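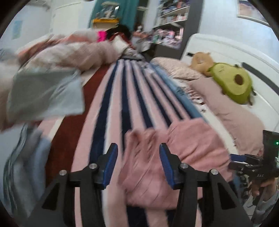 Do I have to know anything about robots to take part in the open day?

You don't. We want people who make beds, fold towels and pick things up off the floor, and who can say plainly whether what they saw was any good.

Home | Notices | Past Visits | Reports | Write to Us

Filed under: Calls for Participants

Visitors wanted for a household robot open day, Custulbridge

Pundwood is a small consumer group. We go to product demonstrations and write down what happened. We have done this for vacuum cleaners, heat pumps, grocery delivery lockers and one very long afternoon of self-closing windows. Now we have been asked to bring a party of visitors to the open day for Selavora, a robot that is meant to handle towels, bedding and general bedroom clutter. The company behind it is Shaikh, which has its workshop in the old mill building on the Custulbridge river road.

The open day is Feb 26, 2020. We have 15 places and we would like to fill them with people who are hard to impress.

Why we are going

We'll be frank about our own position, so you know what you're signing up with. We doubt it. Several of us have sat through robot demonstrations before, and they tend to run the same way. There is a clean table. There is one towel, already fairly flat. The machine picks up a corner, everyone claps, and there are sandwiches. Then you go home to a real bedroom, with a quilt in a heap and a bag on the pillow end and a blanket with a fringe, and you wonder what exactly you were clapping for.

Four of our members went to a short preview at Shaikh in January. They came back with mixed notes. The staff were friendly and answered most questions. The robot arm did one task well and repeated it. When one of our party asked whether the towel could be dropped on the bed any old way first, there was a pause, then a promise that this would be possible at the open day. We have that promise in writing, and we intend to collect on it.

The preview did show us something we hadn't expected to find interesting, and it's a good part of why we agreed to come back. A large share of the work at Shaikh is done by people. They take hand-held grippers, the kind with two jaws that you hold in your own hand, into ordinary rooms and do ordinary chores with them. A camera on the gripper records each chore, and the recordings are used to teach the robot. So before any machine folds a towel, a person has folded a great many towels in a rather awkward way. Shaikh says it has 3,000 such recordings and that 2,000 of them involve cloth of one kind or another. We haven't checked either number. We have asked to see how they are arrived at, and what is thrown away.

You will be able to try the grippers yourself. Our four found it harder than it looked. Cloth gives you nothing to aim at. Squeeze a striped blanket and you get a pinch of blanket and whatever was under it. One of our members said it was like eating soup with barbecue tongs, which Shaikh did not enjoy hearing.

What the day looks like

We meet at the front entrance of the mill building at nine in the morning. Please don't go up on your own, as the elevator needs a staff card and the stairwell doors lock behind you. Everyone will be taken to Room 409, where there will be coffee and a talk from the company. We have asked for the talk to be short.

After that the group splits up. One half watches the robot while the other half tries the hand-held grippers in a furnished bedroom that Shaikh keeps down the hall. Then you swap. Lunch is provided by Shaikh and we have told them we would rather pay for our own, but they had already ordered it. In the afternoon there is an open session in which visitors may ask for tasks. This is the part we fought for. You can ask for anything within reason that a person might do in a bedroom without tools or a ladder. The company may say no, and if they do we will write down that they said no.

We finish at three. There is then a half hour with only our own group in the room, when you fill in your sheet. Shaikh staff will not be present for that.

What we want from you

Watch, try things, ask questions, and write down what you saw. The sheet is two pages. It asks what task was attempted, who chose the task, what the starting state was, whether anyone touched anything partway through, and how it ended. It also asks whether you would want the result in your own home. There is a blank space for anything else, and in our experience the blank space is where the useful material turns up.

Please write what happened and keep it separate from what you were told. If someone says the robot can normally manage a fitted sheet, and you did not see it manage a fitted sheet, then you write that you were told. We are strict on this. On the window visit we had to throw out a whole batch of sheets where people had copied the brochure.

We'd especially like to hear from:

- people who clean or make beds for a living, in hotels, care homes or private houses
- parents of children who leave everything on the bed
- anyone who has trouble bending, gripping or reaching, and who has been told that a robot will one day help with that
- people who rent small rooms with very little floor to spare
- people who like gadgets and think we are being unfair

That last group is wanted too. A party made up only of grumblers would give a lopsided report, and we already have enough grumblers on staff.

You should be 18 or over, able to be in Custulbridge for the whole day, and comfortable reading and writing in English. If writing is difficult for you, one of us will take your answers down. The bedroom and Room 409 can both be reached by wheelchair. The workshop floor has a raised sill at the door, and Shaikh has said it will put down a ramp. We'll check that before the day.

You can't take part if you work for Shaikh, have money in it, or are related to somebody who does or has. The same goes for anyone working at another company that makes household robots. We will ask, and we will ask again at the door.

Pay and expenses

Pundwood pays $15 an hour for the full day, including lunch and the half hour at the end, plus your bus or train fare. The money comes from us and our members. Shaikh gives us the room, the lunch and access to the machine, and nothing else. They will see our report on the day it is published, at the same time as everyone else. They asked to see it earlier. We said no.

There may be gift bags. You are free to take one. If you do, please note it on your sheet.

About being recorded

The grippers record while they are in use. That is what they are for, and it means that if you pick one up, your hands and whatever is in front of you will probably end up in a recording. We pressed Shaikh on what it does with recordings made by visitors. The answer we got is that visitors' recordings are kept apart and deleted after the open day unless the visitor signs a form saying they may be kept. You don't have to sign the form. You can skip the grippers altogether and still be paid in full. We have asked for the deletion to be confirmed in writing, and we will pass that letter on to everyone who came. If it does not arrive, you'll hear about that too.

The robot room has cameras of its own on the ceiling and walls. These run all the time and can't be switched off for our visit. If that bothers you, this may not be the right visit for you, and we would understand.

You may take your own photos in Room 409 and in the bedroom. Shaikh has asked for none to be taken on the workshop floor. We agreed to this, with some muttering.

Things people have already asked us

Several readers wrote in after our January note. Some wanted to know if the robot is for sale. Selavora has no price and no sale date that we have been able to get out of anyone. Others asked whether they could bring laundry from home. You may bring one towel and one blanket or sheet, clean and dry. We think this is a very good idea and hope many of you will do it, since the towels at the preview were suspiciously all the same size. Please put your name on them.

Children can't come, and neither can dogs, even calm ones.

How to apply

Write to the Pundwood office in Custulbridge by letter, or use the Write to Us page, and put "Selavora visit" at the top. Tell us in a few lines who does the beds and the laundry where you live, what you think a household robot ought to be able to do before anyone pays for one, and whether you need anything from us to get there or get around. Leave out your work history unless your work is housekeeping of some sort.

We pick for a mix of people, so an early letter gets no advantage over a later one. Everyone who writes will get a reply. If we can't offer you a place, we'll ask whether you would like to be on the list for the next visit, the subject of which is under argument and is likely to be mattresses.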